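Household chore automation

Household chore automation is the use of machines for everyday housework, from sweeping to folding clothes. Disc-shaped vacuums have been common for years, but a machine that can pick up an ordinary broom and get on with it is still, for most families, something to look forward to.

Sweeping into a dustpan is a favorite test, and a surprisingly tricky one, as both hands must work together while the litter slides wherever it pleases.
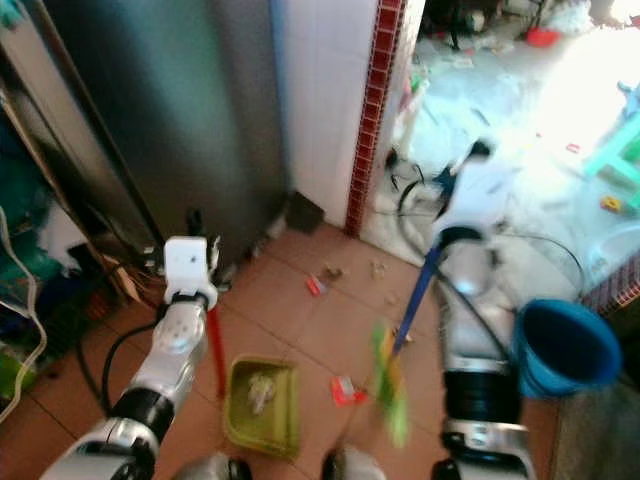 Two-armed robot sweeping a tiled floor with broom and dustpan.

At Cabanatuan, the Makora project ran 159 sweeping trials in ordinary homes, and its machines did nicely with paper and wrappers but poorly with crumbs along the grout. A person usually needed 2 minutes for the same patch of floor; the robot needed 10. Gukar, which builds arms for small workshops, has met much the same trouble with shavings under benches.
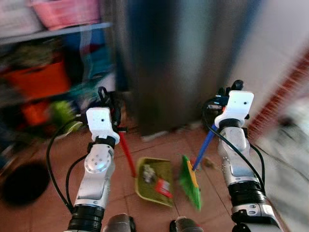 Cesden wrote in reply to the trials that slowness hardly matters if the house is empty all afternoon, and that emptying the pan without spilling is the harder problem.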